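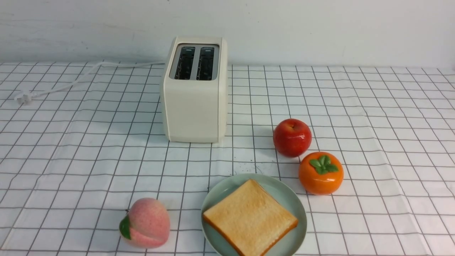 Cream two-slot toaster on a checked cloth.

The Zurken Lolent is a building-brick hovercraft set sold by the toy maker Zurken under its Hirnier technical line. It contains 638 pieces according to the box, a figure that includes spare pins and has been disputed by builders.

Design

The model uses a rubber-band drive to turn two rear fans when pushed across a floor. Zurken describes the skirt as "fully working", although it is a fixed ring of grey panels and the craft rolls on four hidden wheels. The company has also claimed a top speed of up to 48 centimetres per second, without saying on what surface or who measured it.

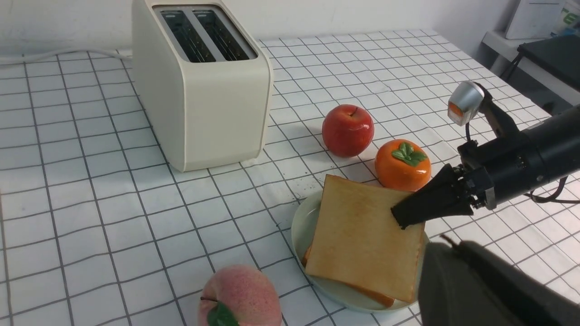
Instructions were supplied as a 100-page booklet. Early copies left out the step joining the fan axle to the gearbox, and a corrected sheet followed in March.

Reception

Reviews were mixed. Hobby magazine Stelmakh praised the colour scheme and the steering, but found the gearing noisy and questioned whether a second fan did anything. Claims that only 600 sets were made come mostly from resale listings – Zurken has never published a production total, and the set was still in ordinary shops well after it was called rare.

Page last edited 1/14/26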